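Huvport household sorting scheme extended to September

The Huvport household sorting scheme will continue until the end of September, following a request from residents of the Plorkard estate. A total of 1,476 households have registered, of which 1,425 have already received their free storage box.
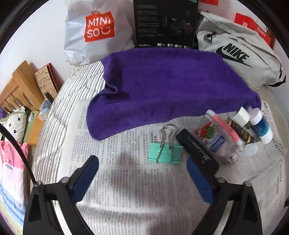
Residents taking part are asked to sort one room at a time and to return their forms to the Fenodetti Centre by 6 pm on Monday. Small articles should be set out on newspaper before they are boxed, and stationery such as a binder clip or a marker should be kept apart from bottles. Towels may be handed in folded. Carrier bags and product boxes will be accepted where they are clean.

A further 300 boxes have been ordered and may be collected from the Dumitrescu Road depot on presentation of a registration letter.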